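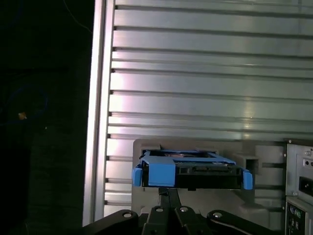 From: Carmela Palacios
To: equipment list
Subject: Re: gripper fingers, budget for July

Belmiro Ramalho wrote:
> Do we need the second set from Turkard? It is 800 and
> I have only 300 left in the small parts line.

Dear Belmiro,

For the drive caddies I would like the second set, yes. Tosov quotes 33 per finger pad, so 8 pads already pass your 300. Could Amparo move the difference from the Rurndale line? I must answer Turkard before noon.

Regards,
Carmela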